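Speaker notes: "The Shared Table: Setting Out Kitchen Play Materials"
Ornutham Early Learning Service, Friday session, Room 11

Opening. Thank the host and introduce Aatos Kallio, who will take questions on purchasing. State the purpose of the session: to agree on how a tabletop kitchen set is laid out before children arrive and how it is put back at the end of the morning.

Remind the audience that the Service now holds 348 catalogued kitchen play items across its sites. The talk concerns the small selection placed on a single table. Ask those present to think of their own table as we proceed.

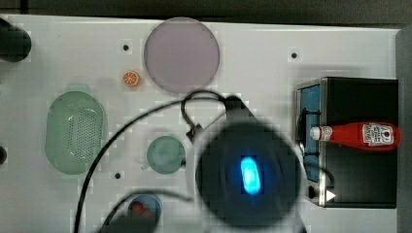

Photo: Ornutham Early Learning Service / A. Kiiskinen

Point one: the large pieces. The green colander and the round lavender plate are placed first, with clear white surface between them. Large pieces set the working areas. A child who wishes to wash or drain goes to the colander, and a child who wishes to serve goes to the plate. The orange slice beside the plate invites the first move. Pause for comments.

Point two: color. Staff at Grivgate asked whether a set should match. The Service has no rule on this. Muted greens and purples make a calm background, and the toy fruit is easily found against them.

Point three: vessels and food. Cups should be offered along with items that fit inside them. Refer to the trial at Niskanen, where staff recorded 70 separate acts of filling and emptying in one morning. 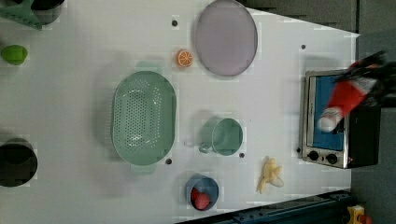

A strawberry in a cup is a complete activity for a younger child. An older child will usually want the banana as well, and will ask where the lime belongs. Staff should let the child decide. A mug lying on its side may be left as it is during play and set upright at closing.

Point four: the toaster oven. It stays at one side of the table so that the middle remains free. Allow 2 minutes here for discussion of turn-taking at the door and the control knobs.

Point five: putting away. Fruit is collected first, then cups, then the plate and colander. The storage labels supplied by Prineo are to be used at all sites from February. Missing items are entered on the room sheet before lunch.

Close by inviting questions. Refer matters of cleaning to Aarne Kiiskinen. Collect the attendance sheet.

Ornutham Early Learning Service | Contact the training office | All rights reserved | Back to top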